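Skatdale Repair and Reuse Library: spring progress report to the Hosance Fund

Hello again from Skatdale! I can't believe we're already halfway through the grant, and I've got plenty to tell you, most of it good and one bit annoying.

First, the lending side. We had 160 members signed up by the end of March, which is well past what I put in the application (I was being careful, I admit it). The carpet cleaner is still the most wanted thing we own and it's booked solid until June. The pressure washer has finally woken up now that the weather has turned, and the canning kettles are asleep until the tomatoes come in. We've retired the older of the two hedge trimmers. It had been repaired so many times that there wasn't much original trimmer left.

Repair evenings are going well too. We've run 19 of them since the last report, mostly lamps, toasters and zippers, with a sudden rush of sewing machines in February that I still can't explain. I'd love to tell you we fix everything, but we don't, and cordless vacuums are the worst of the lot. If the battery is glued in we usually send people home with a list of recycling drop-offs and a cup of coffee.

The small parts bins are next on my list. People keep dropping off jars of screws, hinges, knobs and odd plugs, and at the moment it all goes into whatever tub is closest. I want it sorted before summer so that a person looking for one cabinet hinge can find it without kneeling on the floor for half an hour.

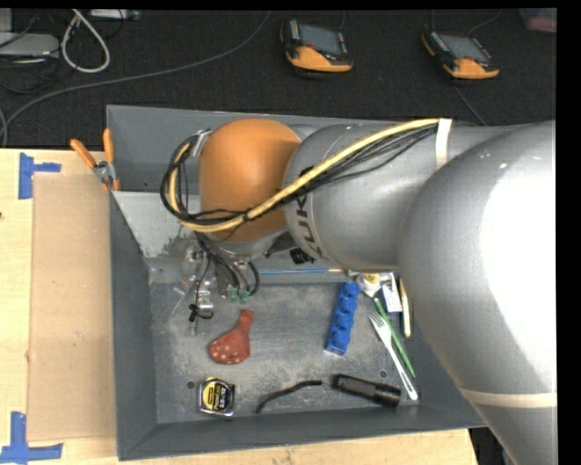 A deep gray bin of assorted small objects on a light wooden table, under a KUKA robot arm.

Now the annoying bit. The shelving for the Rusivska Street room came in two lengths, and one of them is too tall for the alcove by an inch or so. Bayram Supply has agreed to swap it but wants us to pay the return shipping. I've pushed back on that and I'm waiting to hear. Until then the camping gear is stacked by the back door, and yes, I've checked that the exit is clear.

On money, we're a little under where I expected. I'd set aside up to $800 for blades, belts and filters this quarter and the bills have been smaller than that, so I'd like your okay to move what's left into the electrical safety tester. Ours is slow and the display has started fading on one side. I can send the quote over whenever you want it.

Still to do before the next report:
Get the late-return reminders going by text
Finish labeling the garden tools - rakes and spades are done
Settle the shelving swap
Pick a date for the bike repair afternoon

Let me know about the tester money when you get a chance, and come by any evening after 6 if you'd like a look around.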